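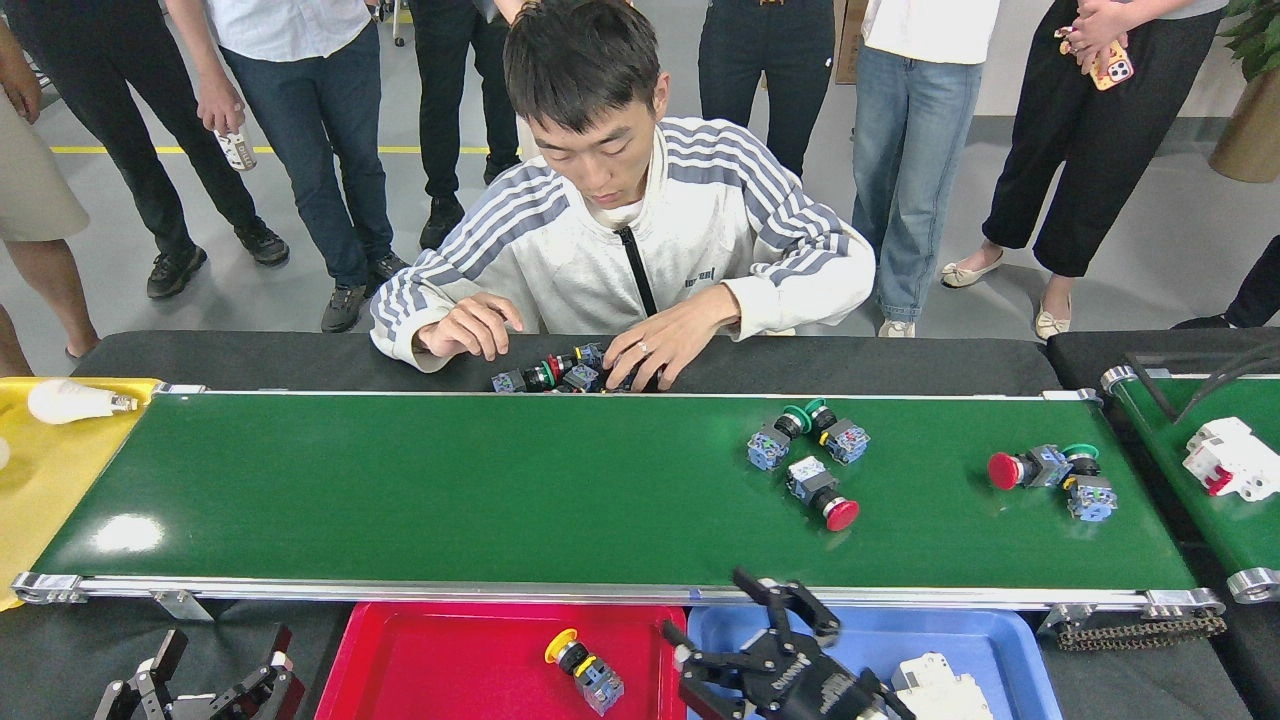 Buttons, breakers, one light bulb. The sorting belt at Grillonville, March.

Quick one tonight, I have a bag to unpack and the wash to do. Which is sort of the subject.

Spent the day at Grillonville looking at shop-floor automation, mostly sorting and packing. I went in with one question, the same one my family asks me every time I come home from one of these things. Can it do chores yet? Any chores. Shop floor, kitchen, I'm not picky.

Short version: some. Slowly. With a person close by.

Longer version. The job at the sorting belt sounds like nothing. Parts on a green belt, colored trays along the near side, put the right thing in the right tray. Push buttons with green caps, push buttons with red mushroom heads, little white circuit breakers. A kid could do it after one minute of being shown. I used to do something close to it, two summers at a parts warehouse outside Numholm, and I was bored by lunch on the first day. Bins of switches coming back from job sites, all mixed up, and you just sorted until the bin was gone and then they brought you another bin.

But think about what a push button is to a gripper. It's round at one end and blocky at the other. It won't stand up unless it feels like it. It rolls a bit and then stops at some dumb angle. Two of them touching is a whole different problem than one on its own, and they are always touching. My hands solved that at Numholm without telling me about it. I'd nudge one away with a pinky while picking up the other and be thinking about sandwiches the entire time.

Nudging is the thing I look for now. Anyone can show me a clean pick off a clean belt. I want to see it poke a pile apart, first try, with stuff it hasn't met before. Also I want to see it drop something and deal with it.

I keep a notebook for these days and I wrote "hands" in it and underlined it twice. Very useful, thanks me.

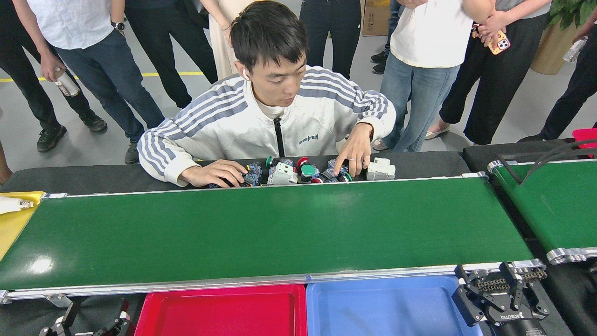 So would I buy one for the house right now?
I'd wait. For a fixed job in a fixed spot it's getting close, but a house is a hundred different jobs and none of them stay put.

Ok some numbers, becuase people ask. These are mine, from my own kitchen table, not from Grillonville. Last winter I got a small arm kit, the Grellen, 1,140 dollars plus shipping, and set it up to sort the silverware out of the dishwasher basket. One evening I ran 200 picks and wrote down every one. It got 183 of them in the right slot. Sounds great! Then you look at the other 17. Most were teaspoons nested inside other teaspoons, and it would carry both over like a proud cat and drop them in with the forks. One was the potato peeler. I don't want to talk about the potato peeler.

And it took 64 minutes. I can do that basket during the ads.

Still – it ran while I was folding towels. I do think that counts for something. A slow machine that needs me to check on it twice is still less work than doing it myself, if it never needs me a third time. Mine needed me a third time.

Shop floors have it easier and I don't mean that as a dig. Same light all day, same belt height, same trays. Somebody decided where the yellow one goes and it stays there. At home the basket is in a differnt spot every night, and there's a mug in it for no reason, and the cat.

Someone in the lunch line asked me what chore I'd hand over first if it all worked. Socks. Easy. Matching socks is just sorting with fabric, and fabric is far worse than switches, a switch at least keeps its shape when you let go of it. So probably last on the list for them and first on mine.

What I'd like to see next time I go: mixed parts, no spacing, and nobody helping. Give me ten minutes of that and I'll watch every second. Also better coffee, the Garcia stand closed at 2 and after that it was the machine by the restrooms, which took my money. So there's one chore for the list.

More on the Grellen once I fix the wrist, it has started clicking. Pretty sure I overtightened something. Ok, laundry.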